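3.2 Storage of parts and color marking

In the second stage of the study we looked at how small workshops keep their semi-finished parts between two operations. Hnatiuk and Romaniuk visited 13 workshops in the Kravchuk district and spoke with the foremen of each. Most of them use open containers without a lid, and they separate the variants of a part by color, because a written label is easily lost or covered with dust. In the workshop of Tremeck, a new worker learns the colors in the first two shifts.
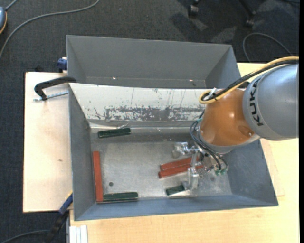 Figure 2. Red and dark green blocks together in an open gray metal bin.

3.3 Errors in picking

The foremen were asked to write down each wrong part that reached the next operation. The records were kept until December and contain up to 4,000 entries per workshop, but their quality is not equal. Dehghan checked 70 entries by hand and found that the shade of the color was often described differently by different workers. For this reason we do not compare the workshops with each other in this section. We only note that mixed containers were mentioned more often in the comments than containers with one color, and that several foremen asked for better lighting above the shelves.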